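Cuaderno de taller, viernes, septiembre

Presentes: Érica Falcão, Lalit Bajpai y yo (Kusum Upadhyay). Madhu por teléfono un rato por la tarde.

Sigo con la lista de tareas de casa. Hoy tocaba tela, que es lo que llevamos aplazando desde que empezamos. La pregunta de Shakuntala Rawat sigue siendo la misma que puso en la primera página del cuaderno: qué faenas se pueden dejar ya a un brazo sin tener a alguien mirando. De momento la columna del "sí" es corta.

Estado de la lista antes de empezar:

Pasar objetos rígidos de la mesa a un cubo: sí, con vigilancia ligera.
Cerrar tapas de presión: a veces. La tapa tiene que venir ya centrada.
Barrer: sin probar.
Doblar un paño que ya está extendido: regular.
Coger un paño arrugado y extenderlo: es lo de hoy.

Protocolo. Se deja caer el paño desde la altura de la mano, sin colocarlo. El brazo baja, pellizca, levanta y tiene que dejarlo plano. Cuenta como bueno si no quedan dobleces que pasen de un palmo. Lo del palmo lo decidió Lalit y es discutible, porque su palmo y el mío no miden lo mismo. Para la próxima, regla.

Hicimos 40 intentos en total, parando a comer. Salieron 6 buenos. El resto se reparte entre tres fallos:

a) Pellizca dos capas a la vez. Es lo más frecuente con diferencia. Al levantar, el paño sube hecho un bulto y al soltarlo queda peor que al principio.

b) Pellizca bien pero en mitad de la tela, lejos de un borde. Cuelga como una tienda de campaña y ya no hay forma de abrirlo con una sola pinza.

c) Los dedos tocan la mesa antes de cerrar y salta el límite de fuerza. Hay que rearmar a mano, con lo que se pierde tiempo y paciencia.

Lo de c) se arregló en parte subiendo un poco la altura mínima de bajada, pero entonces aumentó el número de veces que cierra en vacío. Érica cree que el problema está en la superficie: la mesa es negra y brilla, y los reflejos se mezclan con el borde de la tela. Propone poner un mantel mate. Yo estoy en contra mientras la idea sea trabajar en una casa tal como está. Lo dejamos apuntado como prueba aparte, sin mezclar los resultados con los de hoy.

Tiempo. El intento bueno más largo tardó 480 segundos, contando los reintentos que hizo el programa por su cuenta. Lo mismo a mano se hace en lo que se tarda en decirlo. La velocidad me preocupa menos que la repetición: si saliera siempre, daría igual que fuera lento, se deja en marcha y uno se va a otra cosa. Con los números de hoy no se puede uno ir a ningún sitio.

Entorno. Esta vez no despejamos la mesa ni los alrededores, a petición de Madhu, que dice (con razón) que en Lestelville medimos demasiado con la mesa pelada y luego los números no se sostenían en ninguna cocina. Se nota. El planificador da rodeos para no acercarse a los recipientes altos y algunas trayectorias son absurdas de largas. Falta comprobar si ese rodeo se come parte del tiempo o si es casi todo cálculo.

El cable de la muñeca también hay que mirarlo. Hace curvas grandes y con el brazo bajo se arrastra cerca del paño. Una vez lo enganchó y movió la tela justo antes del cierre; ese intento lo di por malo aunque técnicamente no fue culpa de la pinza. Lalit quiere sujetarlo con bridas al antebrazo. Ojo con dejar holgura en el codo.

Los registros de los intentos empiezan en el 1155 de la carpeta de Bhatt. Hay un hueco en la numeración a la hora de comer por un reinicio, no falta nada.

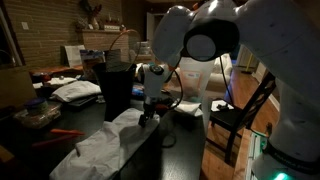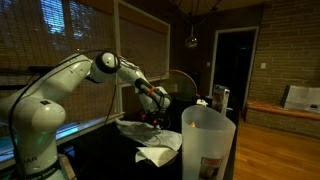 Pinza abajo sobre el paño blanco arrugado, desde dos ángulos.

Comentario de Érica que no quiero perder: si hubiera que elegir qué capa coger, una persona tampoco lo sabría sólo mirando, lo sabe cuando frota la tela con los dedos. Nuestra pinza paralela no frota, abre y cierra. Se podría intentar un movimiento corto hacia los lados antes de cerrar del todo, a ver si la capa de arriba se separa. No cuesta nada probarlo y no hace falta comprar material.

Madhu preguntó si ponemos la tarea en la columna del "no". Por ahora la dejo en "con ayuda": si alguien le presenta una esquina suelta, el resto lo hace con cierta dignidad. Para una casa eso sirve de poco. Para un puesto de taller donde los trapos llegan apilados de la misma manera quizá sí, y es lo que voy a contestar a los de Titex cuando vuelvan a preguntar.

Pendiente:
- Bridas para el cable (Lalit).
- Regla en lugar de palmo.
- Programar el movimiento lateral antes del cierre (Érica).
- Separar en el registro tiempo de cálculo y tiempo de movimiento (yo).
- Pedir a Alter los dedos blandos de recambio, que siguen sin llegar.
- Prueba con mantel mate, al final y en hoja aparte.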